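Equipment Planning for Small Automation Projects
Course handout 4: Budgeting for hand-held grippers and bench work
Prepared by Nadine Obeidat
Revised July

Reading before class: chapter on total cost of ownership, plus the Lendley quote packet. Bring a calculator or a laptop with a spreadsheet program.

1. Where this fits in the course

Last session covered fixed cells, where the arm is the largest line on the budget and the rest is sized to match it. This session covers the opposite case. The Alham project starts with hand-held grippers. A person holds the tool, does the task, and the recordings are used later. No arm is bought in the first phase. The budget looks small at first glance, and that is the reason students tend to underplan it.

The task for Alham is handling citrus on a table. The work at hand is fruit of mixed sizes, a soft cloth, and ordinary household clutter within reach. 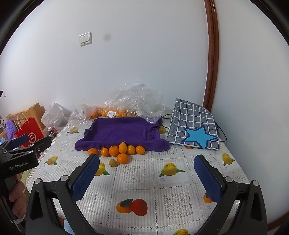
2. List the task before the tool

Write the task list first. For each task, note the following:

Smallest and largest object to be held
Whether the surface is hard, soft or easily bruised
Whether one tool or two are needed at the same time
What the objects rest on
How often the objects must be replaced

The last item is often missed. Fruit is a consumable. It belongs on its own budget line with a monthly figure, in the same way as pads and cables. If it is bought out of petty cash, the cost per session cannot be worked out afterward.

Jaw opening is the specification to check against the task list. Do not rely on the catalog drawing alone. Ask the vendor for the opening measured between the pads, with the pads fitted. Gaétan Ross lost two weeks on the Bodnár order when the quoted opening turned out to be measured without them.

3. One tool or two

Two-handed tasks need a matched pair. Price the pair, then price one spare. A spare costs less than a stopped session in nearly every case we have looked at in this course. Mixed pairs from different vendors are cheaper on paper, but they double the list of replacement parts and the time spent on setup.

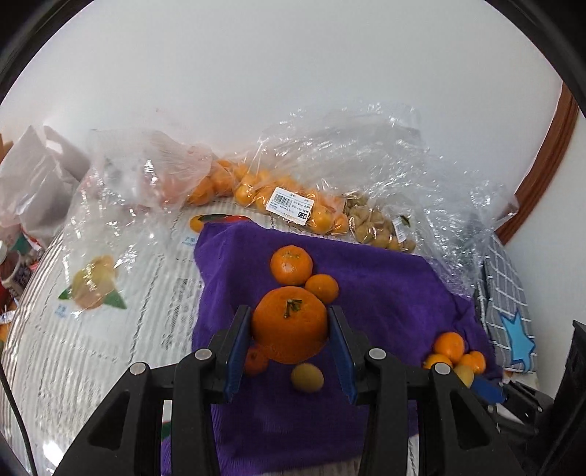
Reading time for this handout: 4 minutes

A large orange held between two pads with smaller fruit close by is a fair test of a gripper. Look at how much room the jaws take up on either side of the object. A wide linkage can reach into the neighboring fruit, and a plan that calls for picking from a cluster should allow for that when the tool is chosen.

4. Worked example

Use these figures for the in-class exercise. All are in dollars.

Matched pair of grippers: 944
Spare gripper, single: 700
Replacement pads, one set: 71
Fruit and other consumables, per month: 21

The single spare costs more per unit than the pair. This is common in small quotes, and students should ask about it before signing. Mireille Bataineh suggests asking for a price on two pairs and comparing it with one pair plus a single.

Using the listed prices, one pair, one spare and one set of pads come to 1,715. Three months of consumables add 63, for a first-quarter total of 1,778. If the second pair can be had at the same price as the first, two pairs and one set of pads come to 1,959 before consumables. Decide whether the fourth tool is worth the difference of 244.

5. Costs that get left out

Cables and adapters
Storage cases
Cloths and table coverings, including washing
Staff hours for setup and cleanup
Shipping on returns
Time to label and check recordings

Staff hours are the largest of these. In the Mostness plan, Abla Khasawneh listed setup and cleanup on a separate line from recording, and that format is required for your assignment.

6. Assignment

Prepare a one-page equipment plan for a tabletop handling task of your choice, other than citrus. Include a task list, a quote comparison with at least two options, a consumables line, and a replacement schedule for pads. State which items would be bought in the first month and which can wait.

Plans go to Bernadette Mallet by 5 p.m. on the due date shown on the course page. Late plans are accepted with a one-grade reduction. Spreadsheets should be attached with formulas visible.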